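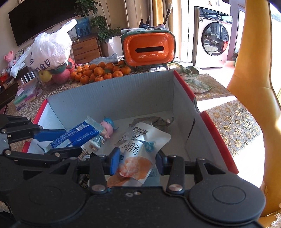
Snack boxes, the September lot

Hello again! I promised Keir Pollock I'd put this page up on Sunday and here it is, only a bit behind. Every autumn I make up boxes of nibbles for friends who've moved away, and the dining table disappears under it all until the last one's taped shut. I've done over 120 since I started (my poor post office), and I still love it.

The box is a white cardboard one with a red rim, and I'm very fond of that red. A sausage snack in a silver and orange pouch, with a little round cartoon face near the top. Zoia Polishchuk asks for sausage every single time, so I've stopped offering her anything else.

There's a snack bar in a blue wrapper too, and a tiny figurine with blue hair and a pink face. I always put one silly thing in with the food — Keir still has his on the windowsill.

Mandarins on the table, some with the leaves still on, plus a pear and an apple. Fruit doesn't get posted, it's for whoever's packing (me!).

The tablecloth is the lacy one with gold and white flowers. It was my aunt's and it comes out for packing and for birthdays.

If you'd like to swap boxes, drop me a line. I try to keep each one to 2 kilos.

Last updated: September
Contact | © Wenari Snack Swaps | Back to top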